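In Defense of the Loud Wall

By Hafiz Osman
Saturday, May 4, 2024

My sister-in-law walked into our kitchen last month, put her bag down, looked past the kettle and said, "Oh. You kept it." She meant the wallpaper. She has been waiting for us to get rid of it ever since we bought the house, and I think she had finally talked herself into believing that this would be the spring.

It was not the spring. I don't believe there will be one, and I would like to spend a little of your weekend explaining why, and why I think a good many of you ought to put down the paint roller and have another think.

Let me go back a bit. When we first looked at the house on Mudgway, the agent hurried us through the kitchen the way you might hurry guests past an open bathroom door. "Cosmetic," she said, waving an arm at the wall. "Weekend job." The listing had shown every other room from two angles and the kitchen from one, taken from the doorway with most of the wall hidden behind an open cabinet. My wife stood there with her coat still on and said, very quietly, that she liked it. I said I liked it too, and I was lying, but it was November and raining and I wanted to get to the next house before it got dark.

I did come around, though it took me longer than I like to admit. For the first year I had a plan. I had a folder for the plan! In it were 14 paint cards, all of them some version of oatmeal, and a quote from a decorator at Gedard for stripping the paper and skimming the plaster underneath. He wanted 500 dollars just for the stripping, and he told me with real sympathy that everybody was going lighter these days. I remember looking at the cards spread out on the counter and not being able to tell the third from the ninth. I moved them closer to the window and still couldn't. I put them back in the folder meaning to ask my wife, and the folder went into the drawer with the takeout menus, where I suppose it still is.

What changed my mind in the end was laundry, of all things. We have no proper laundry room, so whatever comes out of the dryer tends to get dropped on the nearest flat surface, and the nearest flat surface is the kitchen counter. I had done it a hundred times without looking. Then one evening I did look, and I stood there holding a sock and felt quite fond of the whole corner. 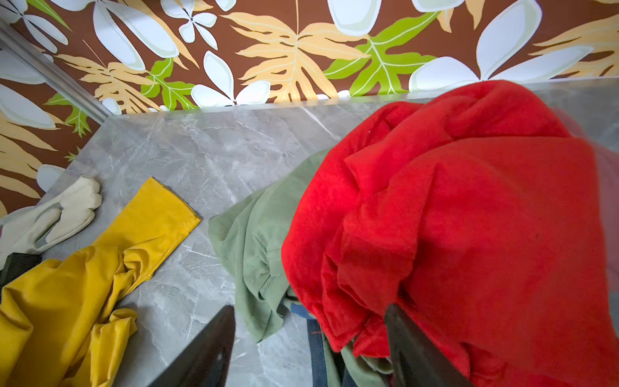 Red fleece, gray counter, and the wallpaper my sister-in-law would like to see gone.

Now, I know what the people with the paint cards would say. Chocolate brown behind white flowers as broad as those, with lime-green leaves in among the beige ferns, is already plenty, and then there is a counter with veins running all over it, and then somebody goes and adds a blanket the color of a tomato. By every rule I have ever read, that corner ought to give you a headache. I find it restful. A bunched-up blanket in a pale, bare kitchen looks like a chore somebody has walked away from. Against that wall it looks as if it belongs to the party.

I have been turning this over for months and I think it comes down to how much a room asks of you. Our friends the next street over had their kitchen done by Trillel, top to bottom, and it is beautiful, I say that without any envy at all (well, with a little). But I have watched them live in it. They wipe as they talk. If you set a cup down it gets moved, very politely, to somewhere cups are allowed to go. A single banana on that counter looks like evidence. I come home from an evening there with my shoulders up around my ears, and then I walk into my own kitchen, with its ferns and its mail and its heap of whatever is on its way upstairs, and they come back down.

There is a money side to this as well, and I would be leaving something out if I skipped it. The agents will tell you that a strong wallpaper frightens off buyers, and they may be right. But we are not selling. We have lived here for years and hope to live here for a good many more, and it seems a strange way to spend your one life in a house, keeping it ready for a stranger who hasn't called. I would not keep my hair cut to please the next fellow who might wear my hat.

I should be fair to the other side. Pattern is a commitment, and I have seen it go wrong. My first apartment had a bathroom papered with sailboats, 32 of them across the wall opposite the tub, and I know the number because there was nothing else to do in there but count them. By the end of the lease I was ready to sink the fleet. So if you truly can't stand what is on your walls, if it makes you cross before breakfast, then by all means strip it and don't let me stop you. You have lived with it and I haven't.

All I ask is that you live with it first. Give it a full year, in all the different kinds of light. Cook in front of it. Leave a blanket on the counter for an afternoon and see how the two of them get along – you might be surprised, as I was. The decorators at Gedard will still be there, and they'll still have oatmeal.

As for my sister-in-law, she is coming again at the end of the month, and she has offered to bring samples. My wife has told her that would be lovely. There is room for them in the drawer.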